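Sulbridge to publish mayor's travel and gifts online

2 min read

SULBRIDGE, 2020-09-07 – Mayor Delwyn Hollis will sign an order this month requiring the mayor, deputy mayors and senior city staff to publish their official travel and any gifts they receive. The records will be posted on the city website and will be open to anyone without a request form.

The order covers flights, train tickets, hotel stays, hired cars and the use of city vehicles. Each entry will show the date, the destination, the reason for the trip, the cost and who paid. If a trip was paid for by a company or another government, the entry will give its name. Trips within the city limits are left out unless a driver was booked.

"People in Sulbridge have been asked to take the bus and leave the car at home," Mayor Hollis said. "They're entitled to know how I get to work and how I get to a conference. If I fly somewhere I could have reached by train, it will be on the list with my name next to it."

Under the current rules, travel claims are filed on paper and kept for 13 years at the records office in Morside. Residents who want to see one must write in and pay a copying fee. Claims under $3,000 are not reviewed by anyone outside the office that made them. The order ends that limit, and every claim will be checked by the city clerk's office before it is paid.
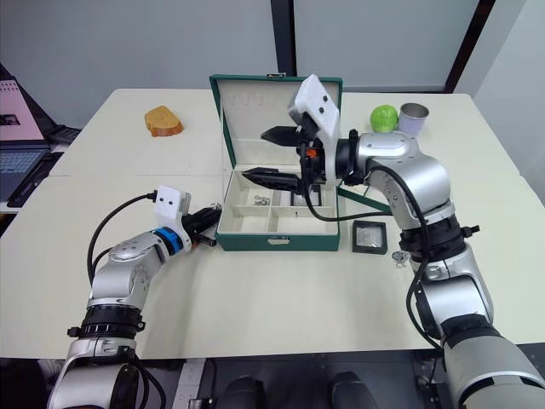

The gift rules will change at the same time. At present an official decides alone whether a present counts as personal or official, and most are never written down. From the date the order takes effect, anything worth $400 or more that is offered in connection with city business must be declared, whether it is kept or sent back. Household and personal items count the same as event tickets and meals. A green jewelry box like the one open on the white tabletop would go on the register if it met the limit, and so would anything handed over inside it, with each item valued separately. Officials who are unsure what a present is worth can ask the clerk's office for a valuation before they file.

Gifts between family members are exempt, as are flowers and food shared with staff on the day they arrive. Campaign donations are covered by separate law and are not affected.

City Clerk Lingyun Lu will run the register. Her office will post new entries every 2 weeks, including a note when there is nothing to report. Late filings will be marked as late and will stay marked.

"The form is one page and can be filled in on a phone," Lu said. "We tried it with department heads over the summer and changed the parts they found confusing, mostly the section on shared cars."
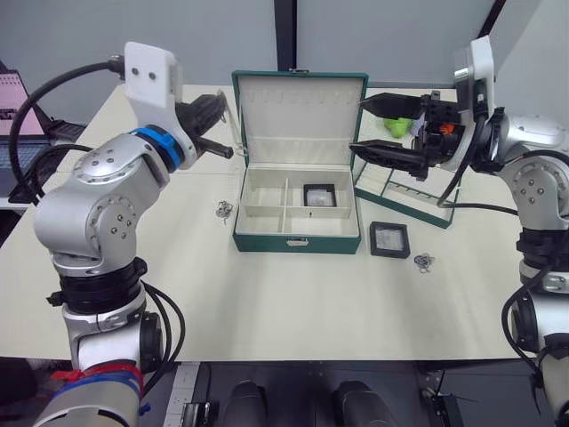

An open green jewelry box with an off-white lining.

The register software is being supplied by Jedach, which already handles the city's parking permits. The work falls under the existing contract.

Council member Uthai Phromma, who has pressed for open travel records since his election, welcomed the order but said it should go further. "I'd like to see it cover council members as well, and I include myself in that," he said. "The mayor can't order that – the council has to vote on it." He plans to introduce a motion at the next regular meeting.

Toshiko Fujimoto of the Morside Residents' League said her group would read the entries and raise questions at public meetings. "We have asked for this through three mayors," she said. "The copying fee put a lot of people off."

Older paper claims will stay in Morside and can still be viewed by appointment. The copying fee for those files will be dropped when the order takes effect. There are no plans to scan them at this time.

A draft of the order is available at the front desk of Sulbridge City Hall and at all branch libraries. Written comments may be left at either location until the end of September.

Media contact:
Yu-na Kwon, Press Officer
Office of the Mayor, Sulbridge City Hall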